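Mallar Log Archive – Data Card

Version 2, released 2024-06-11

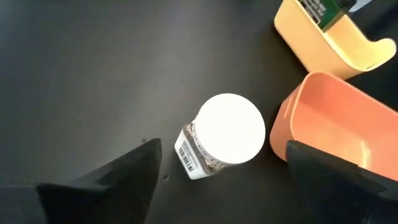
Mallar is a collection of authentication and firewall logs prepared by the Hostdale security operations group for the training of intrusion detection tools. The logs come from two internal networks, Tamihana and Ernura, and were recorded over a period of 7 days.

Contents

Each network has its own folder. Log files are plain text, one event per line, and are split after every 1,000 events. Fields are separated by tabs: time, source, destination, port, action, result.

Preparation

User names and internal addresses were replaced with fixed tokens before release. The same token always stands for the same account within a network, but tokens are not shared between Tamihana and Ernura. Times are given in UTC.

Known limits

Ernura logs contain a gap caused by a failed disk – the missing hours have not been filled in. Labels for failed logins were assigned by rule and have not been reviewed by hand.

Permitted use

Research and teaching only. Users must not attempt to recover original account names. Requests for other uses should be sent to the Hostdale data office.

Maintenance

The next release is planned for August and will correct the port field in the Tamihana folder.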